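4. Does the checklist do anything?

Our lab makes every group sign the Hondmont checklist before a hand-held gripper goes near a task. It has 20 items. Tharun Suvarna and I went through 289 signed sheets and found that item 8, "pads clean and free of loose fiber," had been ticked on all of them. I don't believe it.

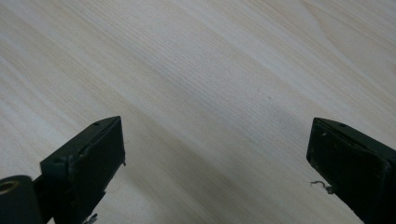 The wording is part of the trouble. "Clean" has no limit attached, so a scuffed pad passes if the person holding the pen is in a hurry. Krishnamoorthy Devadiga argued that a stray thread can't matter on a rigid part. Maybe, but then the item should go.
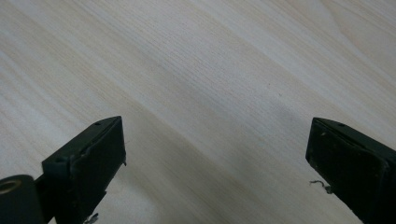
Kivberg Robotics Club | Student Projects

We rewrote item 8 as a yes/no question about threads past the pad edge, and gave it to 2 groups. One group liked it. The other ticked yes and no on the same sheet. Anil Hegde wants a second signature added, and I doubt that will help either. The old form stays in use until December.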